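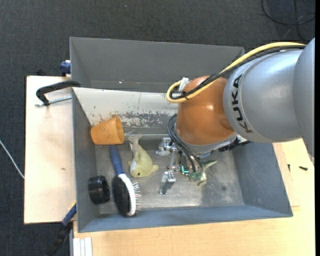 What do teachers who start in the middle of the school year need most in their first weeks? Mostly they need a regular hour with one experienced colleague who teaches in the same building, and they need it before they are handed anything else to read.

4.2 Mentoring for mid-year hires

We came to that answer slowly, and the interviews deserve some room here, since the survey alone would have led us somewhere a little different. On the survey, the new teachers in the Buckley schools asked for materials. They wanted pacing guides, seating charts, logins, a copy of whatever the last teacher had been using. When we sat down with them and let them talk, though, the conversation nearly always drifted back to people. One teacher at Brirevau Middle School, hired in November to take over a seventh grade math class, told us she had been given three binders on her first morning and did not open the second one until spring. What she remembered with real fondness was the science teacher across the hall, who came by every Tuesday at lunch and asked how fractions were going.

We spoke with 63 teachers in all, a good many of them twice, and ended up with 94 interviews that were usable from beginning to end. The interview guide was drafted by Sorcha Heffernan and revised after a first round of conversations, when it became clear that our questions about "onboarding" meant very little to people who had never been onboarded. We changed the wording to ask about the first day, the first bad day, and the first day that felt like an ordinary one. That last question brought out the longest answers by far, and we are grateful to the teachers who stayed well past the bell to finish them.

Figure 3. A gray KUKA robot arm with its gripper extending into an open gray bin.

Three of the four schools had a mentoring program on paper. In each of them the program was built around August: mentors were matched during the week before classes, met as a group, and were paid a small stipend for the full year. A teacher who arrived later was usually added to the list of someone who already had a mentee. Mentors were kind about this, and several apologized to us for not having done more, but the second mentee got what was left over at the end of the day. The fourth school had no program at all, and its principal simply asked a neighbor in the same hallway to look in on the new person. Teachers there described their first month in warmer terms than we had expected to hear, and they could name the person who had helped them without stopping to think.

We would not want to make too much of a single school. It is small, the staff has been together a long while, and a hallway arrangement depends a great deal on who happens to be in the hallway. Teresa Ó Conaill, who coded the interviews alongside the first author, pointed out that two of the teachers there already knew the building from student teaching, and their accounts may color the rest. We kept them in the analysis but read it again without them, and the main themes held up - although the remarks about feeling lost on the first day grew more frequent.

Scheduling came up again and again. The district moved to Vitix for its timetables shortly before our study began, and mid-year hires inherited the planning periods of the teachers they replaced. Mentors kept their own. Where the two did not overlap, meetings slid to before school or after, and then tended to get shorter or stop. More than one mentor had offered to trade a duty period to fix this and found that the change could not be made until the next term. A few pairs worked around it by eating lunch together in the new teacher's classroom, and some of the most useful advice in our transcripts (how to word a first phone call home, which copier to avoid, when it is all right to let a lesson go) was passed along over those lunches.

Content support mattered too, and we return to it in Section 4.3, where we look at teachers who were hired outside their main subject.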